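讲稿备注:《“体验式餐饮”到底卖的是什么》
2022年11月13日,行业沙龙,限时15分钟

开场不用寒暄,直接问:在座各位上一次因为“故事”多付钱是什么时候?等两三秒,不必真等人答。

第一页。过去几年大家都在讲体验。Sudero的招商手册我从头读到尾,“体验”出现得比“菜”多得多。我对这个词没有恶意,只想知道它落在账上是哪一行。他们的区域经理Valter Viklund给我的回答是“品牌溢价”。追问怎么算,他说在做模型。那是4月的事,模型我至今没见到。

第二页。(这里放慢)说说问卷。Hornen的报告说顾客“非常愿意”为氛围加价。样本100人,全部是已经订了位、已经付了定金的客人。拿这批人问愿不愿意,等于在健身房门口问大家爱不爱运动。报告作者Subbarao Bhat我认识,人很认真,他自己在附录里写了这个局限,可惜引用报告的人都没翻到附录。

提醒自己:别在这里讲那个酒店早餐的笑话,上次冷场了。

第三页。Skakora的例子。翻新之后客单价涨了,这点我承认。同一时期他们换了菜单,砍掉午市,隔壁的竞争对手也关了门。四件事一起发生,功劳全记在灯光和音乐头上,我不太信。Fahad Butt当时管后厨,他觉得砍午市影响最大,我倾向于同意,不过他也拿不出数据,所以这里只能说“有可能”。

如果有人举手反驳,先让他说完。多半会提复购率。反问:复购率跟哪一年比?

第四页。人工成本,这一段才是我真想讲的。所谓仪式感,绝大部分是人手堆出来的。摆台、撤台、讲菜、换杯,每一样都要有人站在那里做。供应商的演示里从来不出现工时。 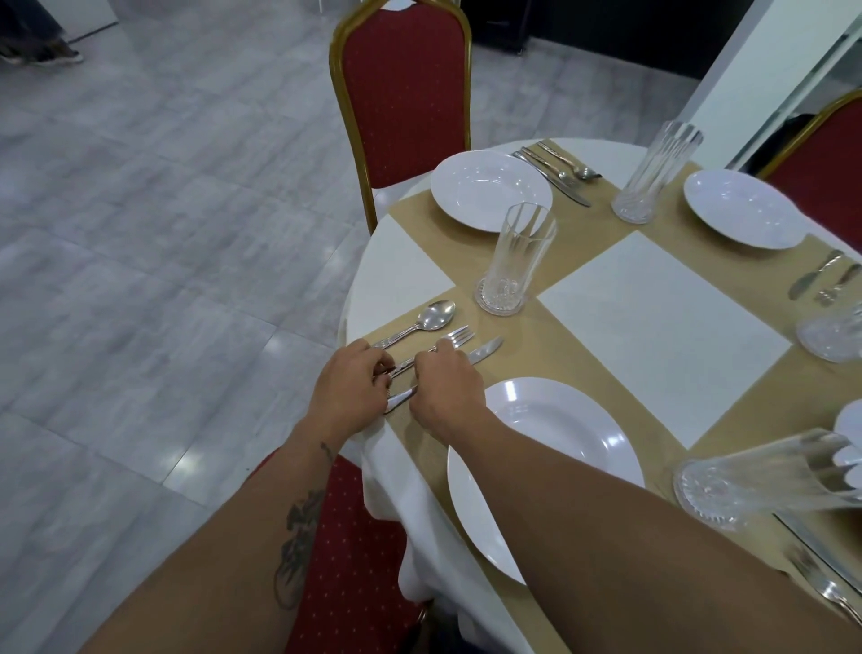 Eskil Eklund在自己店里记过一阵子,一晚开餐前的准备,前厅要花将近40分钟,还不包括返工。这笔时间在他以前的报表里归在“其他”。归在“其他”里的东西,谈预算时是没有人替它说话的。

有人会说培训能解决。Boström的培训课我去听过一期,讲得不差,可结业之后没有任何跟踪,学员回去做得怎样没人知道。Tuva Strand问过讲师要不要三个月后回访,对方说会考虑。

第五页。我的建议,讲短一点:
加任何一项“体验”之前,先写清楚谁来做,做多久,停掉它会怎样。
一次只改一样,至少看一个完整的季度。
问卷要问没来的人,也要问来过一次就不来的人。

我并不反对把店做得好看。我自己也喜欢在好看的地方吃饭。只是目前摆在桌面上的证据,还撑不起手册里那些语气。

(时间不够就跳过第三页,问答至少留出一点。投影遥控器记得还给前台。)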